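Imprimer | Envoyer par e-mail

Vos questions sur mes achats de cacao

Pourquoi ton prix change-t-il deux fois par an ?

Parce que je signe mes contrats en deux fois, tiens ! Une partie en août, le reste quand la récolte principale arrive. Entre les deux, le cours fait ce qu'il veut, et moi je dors mal.

Tu achètes directement aux planteurs ?

Non, et je préfère le dire. Je passe par Coltex, qui regroupe les fèves de 54 familles et s'occupe du fret (les papiers de douane, très peu pour moi). Je paie une prime fixe au-dessus du cours, inscrite noir sur blanc au contrat.

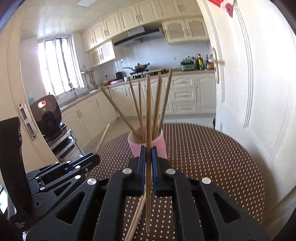
Tegwen Foulkes m'écrit que la prime, c'est bien joli, mais qu'elle voudrait savoir quand elle arrive chez les planteurs. « Trois mois après la livraison, ça ne paie pas la rentrée des enfants. » Elle a raison de râler ! Depuis la dernière campagne, la moitié est versée à la commande et le solde à l'embarquement.

C'est quoi, un « lot Vallejo » ?

Le nom de la parcelle, tout bêtement. Fermentation plus longue, goût plus fruité, et seulement 126 sacs cette année. Quand il n'y en a plus, je vous propose le Dikau, plus rond, que j'adore en ganache.

Tu vends aux professionnels ?

Oui, à partir de 100 kilos. Écrivez à Amr El Fassi, il répond plus vite que moi (surtout avant 10 heures).

Et les fèves crues, je les garde combien de temps ?

Un an au sec, loin des épices. Le cacao qui sent le cumin, j'ai testé, merci bien.

Imprimer cette page | Envoyer à un ami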